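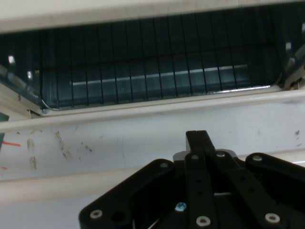
Chamado: Avram – módulo de reservas de salas
Categoria: Notificações por correio eletrônico
Prioridade: Média
Aberto por: Anca Vasiliu, Secretaria Acadêmica
Responsável: Chibuzor Fashola, Suporte de Sistemas
Situação: Resolvido

Descrição do problema
A solicitante informa que as confirmações de reserva não chegam aos docentes desde a atualização de março. As reservas constam normalmente no calendário do Avram. Foram identificadas 171 reservas sem a respectiva mensagem de confirmação.

Registro de atendimento

09:20 – Chamado recebido. Solicitados à Secretaria os endereços de cinco docentes afetados, para rastreamento das mensagens.

10:05 – Verificada a fila de saída do servidor. Constam mais de 200 mensagens retidas, todas com o remetente antigo do módulo.

10:40 – Consultada Imke Engelhardt, da equipe de Redes. Confirmado que o remetente antigo foi retirado da lista de endereços autorizados durante a atualização.

11:15 – Alterado o remetente nas configurações do módulo. Reserva de teste efetuada pela Secretaria; confirmação recebida na caixa do docente em menos de um minuto.

14:30 – Iniciado o reenvio das mensagens retidas, em lotes de 20, a fim de respeitar o limite do servidor. Lembretes de reservas já vencidas foram excluídos da fila.

16:10 – Reenvio concluído. A solicitante confirma o recebimento pelos docentes consultados.

Observações
O modelo da mensagem ainda exibe o endereço antigo no rodapé – a correção foi encaminhada a Panagiotis Berisha em chamado separado. Até a sua conclusão, solicita-se aos docentes que não respondam às mensagens automáticas e dirijam eventuais dúvidas à Secretaria Acadêmica.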